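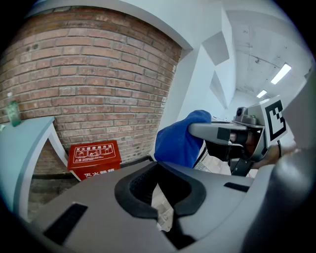

Fri 11 October

Blue cloths, brick wall side of the room. Estela and me in the morning, Rigoberto from lunch onwards.

Wanted to settle how we fold and store the blue cloths before the rest of the Gredovar order gets put away. At the moment they go on the shelf however the last person left them. You pull one and three come with it, and then two of the three end up back on top in a heap.

Counted first. Delivery note says 200. We got 196, and Estela got the same going through the stacks from the other end. Rigoberto thinks the missing ones were taken out in August for Leandro to wash as a trial and never written down. I've put 196 in the stock book with a note, and I'll ask Leandro on Monday.

Pick-up. A cloth lying flat on the table is the hardest to get hold of neatly. The edge sits tight to the top and you end up pinching a bit from the middle, so it comes up as a bunch with the corners hanging anyhow. If it is already crumpled there is plenty to take hold of, but then you have to find a corner before you can do anything useful with it. Best was a loose half fold with the folded edge towards you. Take it at the fold, lift, and the two loose corners drop to the same side more often than not.

Tried three ways of folding:

Half and half again. Quick, makes a square, stacks up to about the height of the shelf lip before it leans. Corners creep out if you rush the second fold.

Thirds, then half. Neater stack, slower. Estela likes it. I kept getting the thirds uneven and having to open it out and start again.

Rolled. Fine in the drawer, useless on the shelf. Dropped this after the first few.

Did 20 of each of the first two and left both stacks on the shelf over lunch. The square ones had slumped to the left a bit, the thirds were as we left them. Going with thirds for the shelf and squares for anything that will be used the same day.
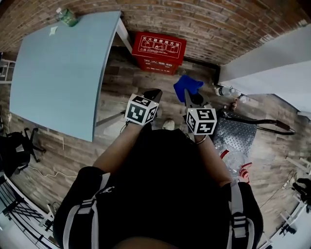 Shaking out. A cloth that has been bunched up needs one proper shake away from the table, then lay it down far edge first and let the rest follow. Laying it near edge first traps a ridge every time and you spend longer smoothing than folding. The light blue table is a poor surface for judging this, as a blue cloth on it doesn't show its outline well when you are in a hurry. Rigoberto suggested a sheet of white card under the work. Will try it, there should be some left from the Stitel job.

Bits and pieces on the table. We agreed the top is kept clear for folding and it hasn't been. Scraps of paper and drinks bottles to go elsewhere, please. I moved my own cup twice and then forgot and put it back.

Anything that falls on the floor goes in the wash pile. I know it looks clean. Seven went in today, four of them mine.

Extinguisher box by the wall. Folded stacks had started creeping along the floor in that direction earlier in the week. Leave the lid clear and leave room to stand in front of it. Nothing on top, not even for a minute. Shiela does her walk round next week and she will mention it.

Washing. Leandro's August batch came back stiffer than new and held a crease much better. The new ones are slippery by comparison and slide off each other. Worth washing the lot once before shelving? That is a lot of drying, and we only have the one rack. Elba says the Toledo room has a second rack they don't use. She will ask.

Labels. The Lastum labels don't stick to the shelf edge for more than a day. Used masking tape and marker instead. It looks rough but it was still up at five o'clock.

To do
- ask Leandro about the missing cloths
- white card for the table, find it or buy it
- wash one stack, fold in thirds, compare with an unwashed stack after a weekend
- second drying rack (Elba)
- refold the top shelf, which I didn't get to

Estela's note, added at the end of the day: the squares stack has gone over completely. I've left it as it is so you can see which way it went.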